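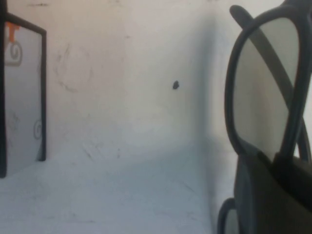
Why Do Shadows Change Color?

Quick, what color is a shadow? Most people say black, or maybe gray. Now go find a white wall and look at it for a whole minute. Look into the corner where two walls meet. You might spot gray, but you might also spot blue, or a bit of yellow, or even pink! Shadows are full of color once you start hunting for it.

What is a shadow, anyway?

Light travels in straight lines. When something solid gets in the way, the light can't bend around it to fill in the space behind, so that space gets less light than the places next to it. That darker patch is a shadow.

Notice the word "less." A shadow on a sunny sidewalk still has plenty of light in it. If it didn't, you couldn't see the ants walking through it! The light in there has bounced off other things first, like the sky, the trees, the house next door and even your T-shirt.

So where does the blue come from?

Sunlight is a mix of all the colors of the rainbow. When it passes through the air, the blue part gets scattered all over the place, much more than the red part does. That's why the sky looks blue. It also means the sky works like a gigantic blue lamp, shining down on everything.

Out in the sun, the bright yellowish sunlight drowns out that blue glow. Step into the shade and the direct sunlight is blocked, but the blue light from the sky still gets in. Snow is the best place to see this. On a clear day, shadows on snow can look as blue as a swimming pool!

Why are corners darker?

A spot in the middle of a wall can catch light from nearly every part of the room. A spot deep in a corner has another wall right beside it, blocking a lot of that light. Most house corners make an angle of 90 degrees, which is pretty snug. Painters know this trick well - if you want a drawing of a room to look real, shade the corners softly and let the gray fade out bit by bit.

Try it yourself: two-color shadows

You need a white wall, a dark room, 2 flashlights, and a piece of red see-through plastic (a candy wrapper works great).

Tape the red plastic over one flashlight. Set both flashlights on a table, a little way apart, and point them at the same part of the wall. Now hold your hand in front.

You get two shadows, and they're different colors! One is red, where your hand blocks the plain light and only red light gets through. The other one looks greenish or bluish, even though you don't have a green light anywhere. Your brain is comparing it with the pink wall all around it and making its own guess.

Move one flashlight closer and see what happens to the edges. Then try it with a fork, a toy dinosaur or a leaf. Oanh Đặng, age 7, sent us her favorite: a kitchen whisk, which makes stripes all over the wall!

Words to know

Scatter: to bounce off in lots of directions.
Opaque: blocks light completely, like a book.
Translucent: lets some light through but looks cloudy, like wax paper.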